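Open day at the Esero lab, who else went?

jummai_o
Finally got to the open day at Esero over on the Grisgate side, and I had such a nice time that I stayed for around 4 hours (my poor parking meter!). My favorite was the desk where they record people doing plain everyday chores by hand so the robots can learn from them. You strap in, they put the markers on your wrists, and off you go.

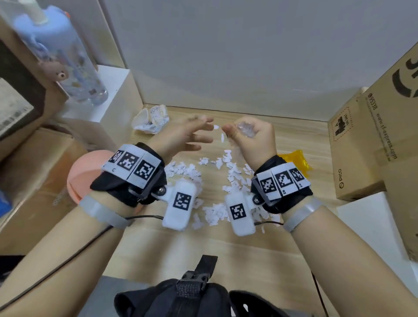

Paper tearing at the recording desk, wrist markers on.

gearbox_pete
Glad you enjoyed it, but I was a bit let down, to be fair. I drove 2 hours to see robots and spent half my visit watching folks rip up paper.

jummai_o
Oh, but that was the good part for me! Xiaoyan Liao was so patient with all my questions, and she says scraps are hard because they go everywhere.

tratgate_mom
With Pete on this one, my kids wanted the arms moving. Did anybody catch the Vasilakis talk? We had to leave before it started.

gearbox_pete
I did, and okay, that was worth the gas. Go in May if they run it again.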